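Snacks & Packaged Foods > Labels and Ingredients

Drelar roasted chickpeas, new recipe?

cirnmuncher
Picked up a bag of the Drelar chili lime chickpeas and the label doesn't match my old one. Old bag: chickpeas, sunflower oil, salt, chili, lime powder. New bag adds maltodextrin, yeast extract and "contains milk." My son can't have milk, so I read these every time. Anyone else seeing this?

Selma Vidmar
Same here. The store in Cirnstead has both versions on one shelf with the same front. Check the back of every bag. The old ones have the Vass plant listed as the packer and the new ones say Flurwood.

pantry_ray
I don't think it's a new recipe. Two plants, two seasoning suppliers. The milk is probably there for a shared line.

cirnmuncher
A shared line would be "may contain." Mine says "contains," and there's whey powder in the ingredients, fourth from the end. 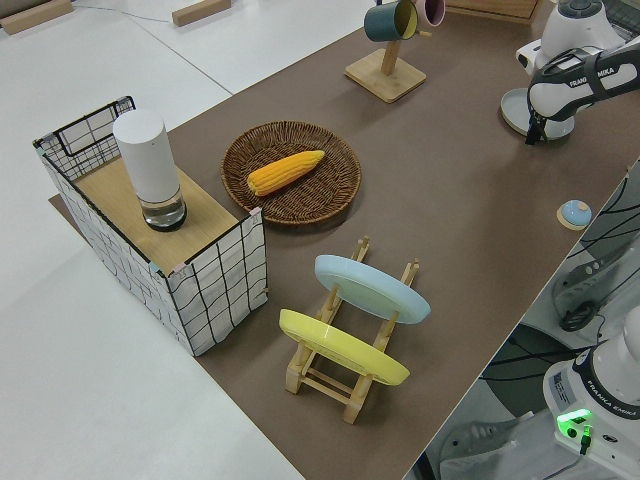
I also wrote to the company on 27th August and will post what they send back.

Fatos Delić
Whey powder settles it for me, that is a recipe change. Sodium went up too. My old bag says 500 mg per 100 g and I don't have a new one to compare, but a friend read me hers and it was higher.

pantry_ray
Fine, I missed the whey. I still wouldn't call sodium a change until somebody posts both panels. Serving sizes differ between plants – that throws people off.

Fatos Delić
Per 100 g is per 100 g. Serving size doesn't come into it.

Selma Vidmar
Does the plain salted one have whey? That's the one we buy for school.

cirnmuncher
Not on the bag I have, best before December, packed at Vass. I haven't seen a Flurwood bag of the plain.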